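Making the bed last: notes for my slot at the Bramirside hosts' afternoon

Say hi, mention coffee is at the back. Start with the number — I changed 3347 beds at the Anance before I moved over to training, and I still fight with the bottom sheet!

Ask the room: who makes the bed first? Hands up. Okay, so I used to do that too, and then I'd walk around dusting and everything landed on the fresh linen. Now the bed goes last (except on checkout days, when I cave).

Sheets. Shiny fabrics are my favorite to sleep on and the worst to smooth, every ripple catches the light. Pull from the foot, then the sides. Don't keep patting the middle, you only push the bunch along. Pause for the Verhoeven story if we're on time.

Pillows. Two good shakes, open end away from the door. Check for a twisted case at the bottom edge before you move on.

Last look: crouch down to mattress height. You'll spot things from there you'd miss standing up. Then take questions, and let people talk.

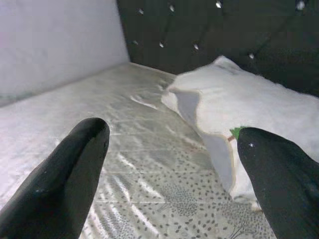
Maren Tollick
Housekeeping trainer, Bramirside

Pale sheet with the little dark leafy print, white pillow up against the headboard. Ask them what they'd fix first — I'd go for the wrinkles, then that droopy fold on the pillowcase, then the bit of green next to it.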